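Stinaline Customer Help
Ticket 1112
Subject: Dark marks on coloured blocks, and is my tabletop chipped?
Opened by: Dariusz Walczak
Status: Waiting on customer

Hi there, me again (I'm the one who rang in November about the lid that didn't fit). Two things this time, and I'm lumping them together as your blocks live on one of your tables.

First, the blocks. The blue ones have gone all scuffed, with dark specks and little chips along the edges, and I can't shift any of it. I've tried a damp cloth, a dry cloth, and a smear of the Bralard cream I use on the kitchen cupboards. The cream did nothing except make the whole room smell of lemon. The red ones don't bother me nearly as much. I laid a few colours out so you can see what I mean.
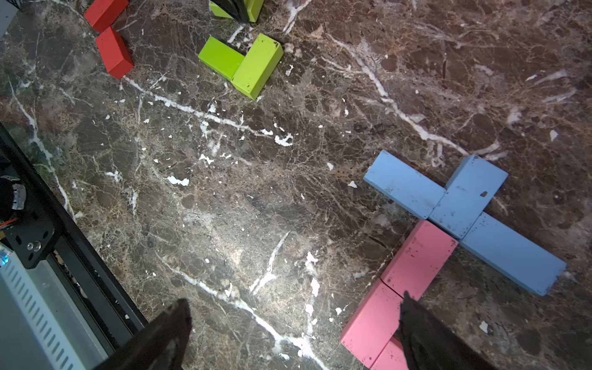
Blue blocks, scuffs along the faces and edges. Greens to the left, pinks below.

Have a look at the green one lying on the diagonal too, it's got dark spots on top. I thought it was texta at first, but texta comes off with the cream (ask me how I know) and these don't budge.

Second thing is the tabletop. It's the dark brown marble one, and I can't for the life of me work out whether the white flecks are part of the pattern or whether we've been knocking bits out of it. There's a biggish irregular white patch that catches my eye every time I sit down. My sister reckons it's always been there. I run a fingernail over it and can't feel an edge, but my nails are hopeless.

Cheers,
Dariusz

Reply from Stinaline Help, 8:15 am

Hi Dariusz, thanks for the clear photo. Please don't use any more of the cream on the blocks, as it can dull the colour. Could you tell us whether the greens are from one box? And could you send one more of the tabletop, taken from another spot?

Dariusz, 10:15 am

No more cream, promise. As for the greens – good question! I bought a top-up bag ages after the first box and tipped the lot in together, so I couldn't tell you which is which. They don't look quite the same green to me though. One's a touch deeper and the diagonal one leans yellow. See what you think.

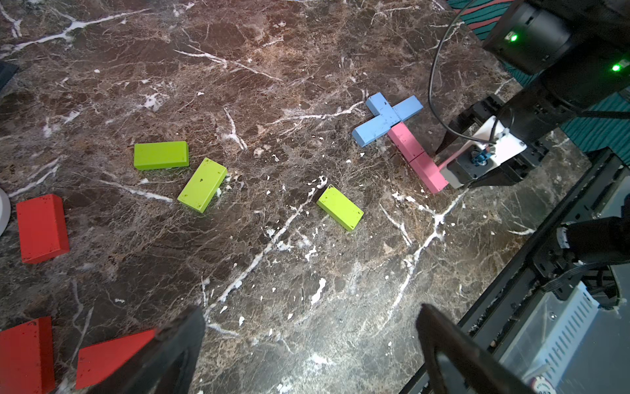 Greens again, and more of the marble with the veins.

You can see plenty of flecks and veins in that one as well, plus a shiny greyish patch down the bottom, which is just light on the surface. I'm starting to think my sister's right about the flecks, don't tell her.

If the yellower green is from the top-up bag, would you swap it? I'm not fussed about matching for stacking games, but we sort by colour with the little ones and there's always an argument.

Reply from Stinaline Help

Shades do vary a bit between batches. We can post a replacement green and a replacement blue at no charge. On the table, please wipe the patch with plain water and check it with the edge of a plastic card. If the card slides across without catching, it's pattern. A wider photo would help us match the top to our list.

Dariusz

Yes please to both blocks! Wider photo attached, with the Virneck chessboard left where it was. The walls are our jungle, done in Demissie paint. I'm very fond of the rabbit with its ears up at the back.

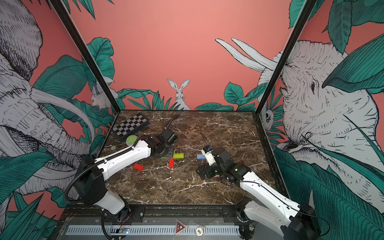

Ticket 1112, page 2

Card test done. I slid it over the white patch in both directions and it didn't catch at all, so I'll call that pattern and stop fretting. There's one spot near the front corner where I felt a tiny something, but it might've been dried yoghurt. I'll give it a proper wash tonight and try the card again.

One more thing while I've got you: is it OK to give the blocks a light sand? I've got some very fine paper in the shed. I'd only try it on the blue with the dark mark on its face, and I'd leave the others alone till I hear back.

Reply from Stinaline Help

Please hold off on sanding, it'll go through the colour. Replacements are packed and going out this afternoon. We'll leave the ticket open until you've redone the card test on that corner.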